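검색어를 입력하세요 검색

# Tundemen 세탁물 분류 기록

README

## 개요

빨래를 바구니에서 꺼내 종류별로 나누고 개는 과정을 정리한 자료입니다. 의류 한 점을 한 항목으로 적었고, 전체 항목은 2,645개입니다. 수건과 침구는 넣지 않았습니다.

## 폴더 구성

- items/ : 의류별 기록 (CSV)
- photos/ : 사진
- labels/ : 분류표와 색상표
- notes/ : 작업 메모

items/의 파일은 Trelalix와 Shen, 2개 묶음으로 나뉩니다. 두 묶음의 열 이름은 같지만 Shen 쪽에는 소재 열이 비어 있는 항목이 많습니다.

## 분류 기준

의류 종류는 9가지입니다. 티셔츠, 맨투맨, 셔츠, 니트, 바지, 치마, 속옷, 양말, 기타. 후드가 달린 옷은 맨투맨에 넣습니다. 소매가 없는 옷은 티셔츠로 적고 비고란에 '민소매'라고 씁니다.

색상은 한 점에 하나만 적습니다. 무늬가 있으면 바탕색을 기준으로 합니다.

## 목둘레와 라벨 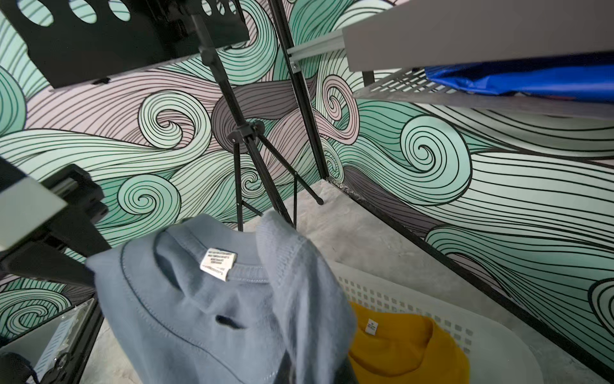
상의는 목둘레를 위로 오게 잡은 상태를 기본 방향으로 봅니다. 앞뒤는 목 안쪽 라벨로 구분합니다. 청회색 맨투맨처럼 뒷목 안쪽에 흰 라벨이 보이면 label_visible 열에 1을 적고, 흰 바구니 안의 겨자색 티셔츠처럼 작은 태그만 보여도 똑같이 1입니다. 라벨의 글자는 옮겨 적지 않습니다. 라벨이 떨어진 옷은 0으로 두고 비고에 남깁니다.

## 알려진 문제

- 남색과 검정이 섞여 적힌 항목이 있습니다.
- 짝이 없는 양말은 기타로 들어간 경우가 있어 다음 판에서 양말로 옮길 예정입니다.
- Rodberg 분류표를 쓰던 때의 항목에는 label_visible 열이 없습니다.

## 변경 내역

버전 2: 니트를 맨투맨에서 분리, 색상표 수정.

문의: 저장소 이슈 게시판 | © Tundemen | 맨 위로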